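Search this site Search

Pre-run checklist for the simulated bench, with my comments
By Babita Kandpal
June 14, 2019

Ashok Nishad asked me to write down what I go through before a batch, so here it is, comments and all. It's for the tabletop sorting study in the Voltstead simulator. We train on 1,000 simulated episodes and then try 200 on the real arm over at Bresden, and I'd like us to catch the dumb mistakes before the second part!

1. Scene file matches the run sheet. OK.
Open both and read them side by side. I skipped this in November and ran a whole night on the old crate positions (still sore about it).

2. Joint limits loaded from the real arm. OK.
The default limits are wider than ours. The policy will happily learn a move the hardware can't make, and then you get to hear about it from Ashok.

3. Speed cap on. OK, with a grumble.
It was off when I opened the file. I've switched it on in the template now – please leave it there.

4. Self-collision checking on. OK.
It slows things down a little. Live with it.

5. Gripper clearance at the start pose. Redo.
The arm hangs down from its mount and the gripper starts very low over the table, so there isn't much room before it meets whatever is sitting under it. I want the clearance number written on the sheet every time, and this time the line was blank.

6. Objects settled before the clock starts. OK.
Let physics run first. If something is still sliding when the episode begins, throw that episode out and log it.

7. Random seed written down. OK.
Seed 510 for this batch. Pen is fine, memory is not!

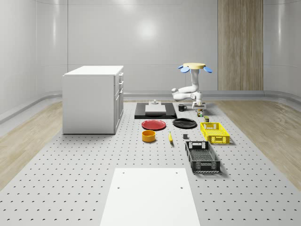 8. Crates collide like crates. Needs work.
The openings in the sides are the trouble. With the simple collision shape they're filled in solid, so a fingertip that should slip through bounces off, and our grasp numbers come out a bit too nice. I'm rerunning with the finer mesh and I'll put both results in the write-up.

9. Mug handle, same question. Open.
I haven't checked this one yet. Ashok, could you?

10. Stop condition tested. OK.
I forced 2 contacts over the force limit and both ended the episode the way they should.

Signed off for simulation only. Nothing goes to the real arm until items 5, 8 and 9 are closed and Ashok has put his initials next to mine.

Recent items
Force limits on the Pevholm wrist: what we changed
Notes from the Tiwari grasping runs
Why our simulated success rate was too high
Bench booking rules, updated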